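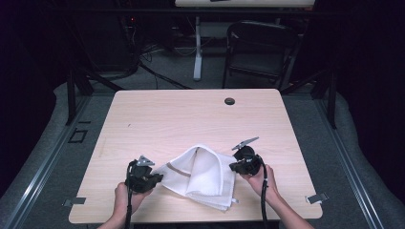

The Jallunwood open day took place on 4th September and completes the demonstration work planned for the second reporting period. Attendance was 131, against a target of 200. The program centered on cloth handling, the task for which Lernora received its award. Staff worked at the framed table with a pair of hand-held grippers, one on either side of a white cloth, and visitors were able to follow the folding from close by. Several asked why the grippers are held by a person at this stage. Fadi Hamdan explained that the hand-held work comes first and that the arm trials follow in the next period.

Guests from Breleck and Sayegh attended the morning session. Both firms have asked for a second visit, and Sayegh has offered to supply worn hotel linen for testing. We would like to accept this offer, subject to your approval.

Spending on the day came to $2,269, within the amount agreed in May. The shortfall in attendance is due mainly to two school groups that withdrew in the final week. They have been offered places at the next event.

Four items remain open: the linen agreement, the revised safety notice, the visitor survey results and the date of the arm trials. A written update on each will be sent with the next financial statement.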